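6 Demonstration at the Carenau open day

6.1 Setting and purpose

The laboratory trials reported in Section 5 were run with the operators familiar to the system and with the doors closed. The open day at the Carenau hall in September gave us the chance to run the same disassembly and reassembly sequence under less favourable conditions: visitors moving past the cell, changing daylight from the roof windows, and frequent stops so that questions could be answered. The cell was run from the morning opening until the hall closed, with breaks between sessions. The entrance desk recorded 1120 visitors to the hall over the day. We have no separate figure for those who stopped at our cell.

The demonstration was not planned as a controlled experiment. The results should be read together with Section 5 and do not replace it. They concern mainly two questions which the laboratory trials left open, namely how often the arm can be stopped and restarted over an open socket without a fresh calibration, and how much of the approach movement can be followed by a person standing outside the barrier.

6.2 Sequence shown to visitors

The full Gurketti sequence takes too long for a passing audience. A shortened form was therefore used, limited to the processor socket. The side panel was taken off by hand before each session. The programme then covered the approach, the alignment, the lowering of the part and the withdrawal. The retention lever was opened by hand, as in Section 5, and the arm was not asked to close it.

The part used for the alignment step was a thin metal plate. A live processor was ruled out early on, as the contact field of the socket is easily damaged and a replacement board could not have been fitted during opening hours. The plate is a fair stand-in for the grasp and for the approach. It is a poor one for the final contact, where it gives none of the keying that a real processor package provides.

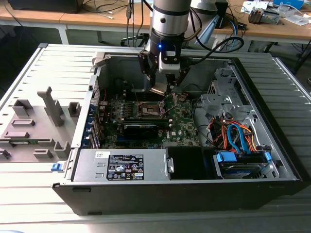 C. Ollier

Figure 4 was taken during the alignment step. The plate is directly over the socket, the load plate and its lever stand up at an angle to one side, and the gripper fingers point down into the case. The raised load plate is the main obstacle at this stage. Any sideways correction has to be made above it, and the programme accordingly divides the descent into two parts, with a hold point between them. Corrections are allowed down to the hold point and are blocked after it.

The tower was laid on its side on the ridged aluminium platform and was not clamped. This differs from the laboratory set-up, in which a Zwahlen fixture held the chassis on two faces. The fixture was left out for the open day as it hid much of the board from visitors at the barrier. The position of the case was checked against the platform edge before each session, and again after any stop in which someone had entered the cell.

Cable routing inside the case was left as found. In this chassis the drive cables run up one side and stay clear of the socket, so the arm could reach the board without a separate cable-handling step. The two cables on the arm itself proved more troublesome. They loop out to the side near the rear drive cage, and a wide loop is needed to give the wrist its full turn. With a shorter loop, tried in the first session, the wrist was pulled slightly during rotation and the alignment had to be repeated. The longer loop was kept for the rest of the day.

6.3 Stops and restarts

Stops fell into two groups. Planned stops were made at the hold point so that the alignment could be explained. Unplanned stops were triggered by the barrier sensor, in most cases by a hand or a bag placed on the rail. Both kinds used the same pause routine, in which the arm holds its position and the gripper keeps its closing force.

After a planned stop the programme was resumed from the hold point. No fresh calibration was made in these cases. After an unplanned stop the arm was first raised to a safe height, and the alignment was then repeated from the start. On 7 occasions the repeated alignment differed from the earlier one by more than the limit set in Section 3, and the run was abandoned. In 4 of these the case had been nudged while the cell was open. The remaining runs showed no such cause, and we suspect the change in daylight across the bare metal of the platform, whose ridges produce strong reflections when lit from a low angle. The effect had not been seen in the laboratory, where the blinds were kept down.

6.4 Legibility of the movement

Visitors tended to watch the fingers and to overlook the indicator light on the gripper body. The light is small and glows blue, and from the barrier it was hard to see once the gripper was inside the case. Several visitors took the pause at the hold point for a fault. A spoken notice was added from the second session onwards, and the question was asked less often after that, although no record was kept from which a rate could be given.

A second point concerns the angle of view. Visitors standing at the front of the cell saw little of the socket. Those at the side saw both the socket and the raised load plate, and their questions were more closely related to the task, for instance whether the arm senses contact with the board or only its own position. For later demonstrations the barrier will be moved so that the longer side faces the public.

6.5 Limits

The shortened sequence leaves out the steps in which most laboratory failures occurred, among them the release of the power connectors. Only one type of chassis was shown.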